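Junlow Tabletop Cell: Set-Up Guide
Section 2. Planning and Budgeting Before You Order

Read this section before you send a purchase order. It covers what to measure, what to include in the budget, and which items are sold separately. Installation starts in Section 3.

2.1 What the base package includes

The base package contains the arm, the controller, one two-finger gripper with flat plates, a wrist camera with its bracket, and the power and data cables. It does not include a table, a work surface covering, lighting, a computer, or any objects to handle.

2.2 Decide on the task first

1. Write down the task in one sentence. "Pick up a cup and move it to a bowl" is enough.
2. List every object the gripper will touch. Measure each one at its widest and narrowest points.
3. Compare the measurements with the gripper opening on your quotation. If an object is wider than the opening, check whether it can be gripped by a rim or an edge.
4. Note which objects may be lying on their side when the arm reaches them. A cup on its side needs a different approach angle from a cup standing up, and the gripper has to come closer to the table.
5. Send the list with your order form. Orders without an object list ship with the standard plates.

Note: Soft or very thin objects may need the Pundum pad set. It is a separate line on the order form and can be added later.

2.3 Plan the work surface

6. Choose a table that does not rock. Folding tables are not suitable.
7. Allow at least 600 mm of clear space on each side of the arm base. Measure from the edge of the base plate.
8. Cover the work area with a plain, single-color material. White or light gray fabric is acceptable. Small wrinkles can stay, but pull out any fold high enough to catch a finger plate.
9. Pick objects that contrast with the covering and with each other.
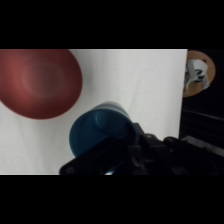
Figure 2-1. Wrist camera view: blue cup at the gripper, red bowl on a white fabric surface.

10. Check what lies beyond the covering. The wrist camera often sees past the edge of the work area, so include a larger covering or a screen in the budget if the room behind the table is cluttered or changes during the day.

CAUTION: Do not clamp the covering under the arm base. The base must sit directly on the table.

2.4 Budget lines customers leave out

Use the planning sheet at the back of this guide and fill in each of these lines, even if the amount is zero.

Spare finger plates. Order 2 pairs with the first shipment. Plates get bent or scratched while a new cell is being taught, and a single pair ordered later costs the same to ship as a full box.

Camera cable. The cable bends each time the wrist turns and is treated as a wear part. Keep one on the shelf.

Lighting. Allow for two lamps with diffusers. Ceiling light alone usually leaves the gripper's own shadow on the object.

Duplicate objects. Buy at least 3 of each item on your object list, all from the same batch if you can. Colors and wall thickness can vary between batches.

Staff time. Allow 17 hours for unpacking, mounting, calibration and the first test task. A second cell in the same room takes almost half that.

Service plan. The Nuchit plan covers the arm and controller. It does not cover finger plates, cables or damage from a collision with the table.

2.5 Buying in stages

If the full amount is not available in one budget year, order the base package, the spare plates and the camera cable first. Lamps and the pad set can follow. Do not put off the table. The cell cannot be calibrated on a temporary surface and then moved without repeating all of Section 4.

Orders for the Corkus mobile stand are filled once a year, in March. If you need the stand, reserve it when you place the main order.

2.6 Before you send the order

11. Confirm that the object list is attached.
12. Confirm the plug type and voltage for the room.
13. Measure the doorway. The controller ships on a pallet.
14. Keep a copy of the completed planning sheet. You will need the table dimensions again in step 4 of Section 3.

Section revised Sunday, November 3, 2024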